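In Defense of the Filler Episode

Nov 19, 2022

The word "filler" gets used as an insult now. Look up any older series on a message board and you will find a viewing guide that tells you which episodes to skip. The guides are well meant. They are written for people who have heard a show is good and want to get to the good part without spending a whole winter on it. I think they give bad advice, and I think the shows being made today suffer from the same idea that produced them.

I'll use Camau as my case, as it is the show I know best. It was a drama about a ferry company in a small harbor town called Julton, and it ran for 8 seasons. It came close to 200 episodes before it ended. The most common skip guide cuts it down to the episodes that deal with the sale of the company, the fire at the boatyard and the brother who comes back. What's left is a fairly tight story. It is also a story about people you barely know.

What the guide throws out is the episode where the ticket office loses power and everyone has to write tickets by hand. It throws out the one with the lost dog, the one with the chili supper, and the one where the dispatcher tries to get out of jury duty. Nothing in those episodes comes up again. If you judge an episode by how far it moves the plot, they score zero.

But when the dispatcher leaves in the sixth season, it works because of jury duty. We have watched her complain about parking, borrow a pen and not give it back, and argue with a vending machine. By then she is someone we've spent time with on ordinary days. A viewer who came through the guide gets a goodbye scene for a woman who answers the radio.

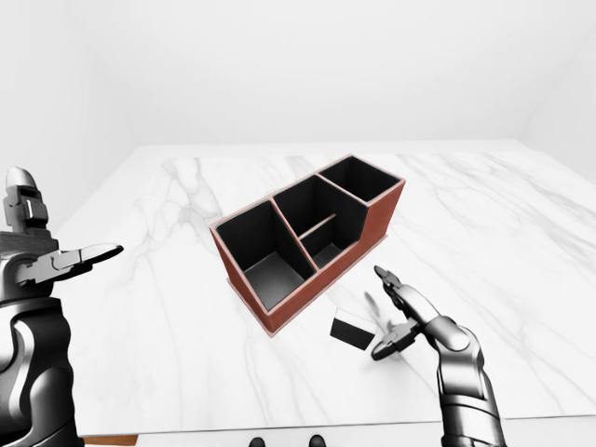

Desk organizer on a white marble tabletop

I watched Camau the way most people did when it was on, one episode a week, missing some and catching them in the summer. I won't pretend every one was good. There is a stretch in season four where the writers were plainly tired, and two episodes in a row turn on somebody mishearing a phone call. The fishing contest episode is bad from start to finish. With 20 or more hours to fill every year, a show is going to put some weak ones on the air, and everyone involved knew it.

Compare that with how a drama gets made now. Odukoya had a first season of 8 episodes and a second season the same length, with a gap between them long enough that I had to look up who was married to whom. It is well shot and the acting is strong. Every scene has a job. If a character mentions a cousin, the cousin will be at the door before the end of the hour. If someone coughs, you can start planning the funeral.

I admired it and I can't tell you what any of those people do for fun. I don't know what they eat. There was a character in the first season, the bookkeeper, who was killed off in the finale, and it was treated as a huge event, with slow music and everyone standing in the rain. I had seen him in maybe five scenes. In four of them he was explaining something about the money.

People who defend the short season say that it respects the viewer's time. I understand the argument. There is more television than anyone can watch, and a person with a job and kids may not want to sign up for a hundred hours of ferry business. Some stories are also short by nature. A kidnapping or a trial has a beginning and an end, and stretching it over half a year would ruin it.

My complaint is that the short season has become the default for everything, including shows about a place and the people who work in it. Those shows need slack. A hospital show, a police station show, a show about a newspaper – these are built on the idea that there is always another day at work. If every day at work is the worst day of someone's life, the place stops feeling like a place. 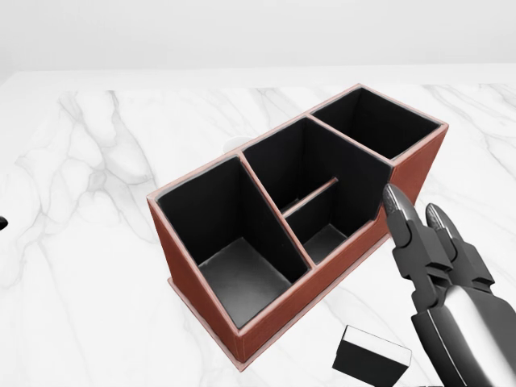

Reddish-brown organizer with a black interior

Comedies have the problem too, and may have it worse. Zultulex was a very funny show about a company that sells industrial cleaner, and for its first two years it made full seasons. The plots were small. Someone ate the wrong sandwich. The sales team got locked in a stairwell. Then it moved to a streaming service, the order was cut, and suddenly there was a merger, a secret pregnancy and a lawsuit that ran through every episode. The jokes were still there, but they had to be squeezed in between developments. I stopped in the middle of a season in March and have not gone back, which I would never have guessed when the sandwich episode was on.

There is a money side to this that I can't speak to with much authority. Long seasons are hard on a crew, and I don't think anyone should go back to working the hours they used to. I would settle for a middle ground. Give a workplace drama 15 episodes. Use ten or so for the story and leave the rest alone. Put the main cast in a broken elevator. Let a supporting player have an hour about buying a used car. Let a plot start and finish on the same night and never be mentioned again.

And if you are about to start an older show, leave the guide closed for the first season at least. Watch the ones with the low ratings. You can be on your phone for part of the fishing contest, I was. The chili supper is in season two, right after the storm episodes, and most of the guides tell you to go straight past it.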